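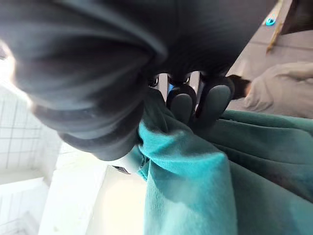 Guest Houses > Curulstead > Room checks > May

Room safety check, upper floor
Checked by: Rahel Widmer

1. Smoke alarm – OK. Test button pressed, sound is clear.
2. Window latch – NOT OK. Closes only if you lift the handle. Kestico is informed.
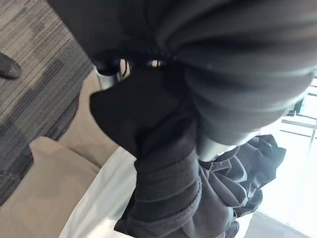

Dark gray fabric, folded thick.

3. Heater – OK. Please keep 2 feet free in front of it.
4. Door to stairs – OK, but closes slowly.
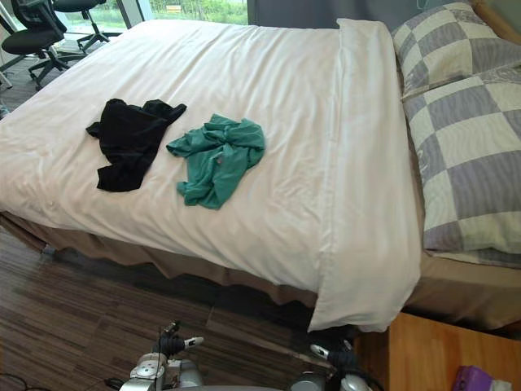
Bed with white duvet, clothes on top.

5. Bedside lamp – OK. Cable has no damage.
6. Escape plan on door – missing. I ask for a new print.

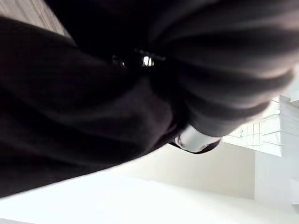 Heater covers were discussed already last year, and I write it again: nothing may be laid on them for drying. Dark, heavy fabric in thick folds like this holds the heat inside, so it belongs on a hook. Next check at 200 hours of heating.

Recent checks
Flulik annex, kitchen
Ra house, cellar stairs
Curulstead, laundry room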